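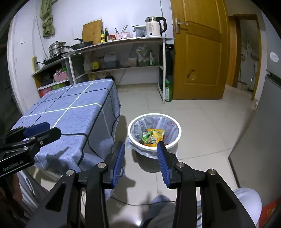 Attachment 1: lined trash bin on the tile floor

Ticket 107: Trurngate walking tour, audio guide stops out of order
Opened: Monday, March 12, 2018
Product: Nuka audio guide app
Status: Waiting on Ostik

Problem
Guest on the self-guided Trurngate landmarks tour reports that stop 3 (the old customs house) plays the text for stop 4 (the clock tower). Stop 4 then plays nothing. Map pins are in the right places.

Log
Tried the tour on our own phone at the Babalola office. Same result with downloaded audio. Streaming works fine.

Cleared the app cache and downloaded the tour again. No change.

Checked the file list. The download pack still has the July version, from before the river gate was dropped from the route. The streaming list is current.

Sent both lists to Ostik, who build the packs. They confirmed the pack was never rebuilt and asked for the clock tower file again, as their copy is almost 10 seconds short at the end. Sent.

Workaround
Tell guests to turn off "Use downloaded audio" under Settings and stream the tour. Signal is weak behind the cathedral, so they should start that stop from the square.

Next step
Retest both stops when the new pack is posted. Leave ticket open until then.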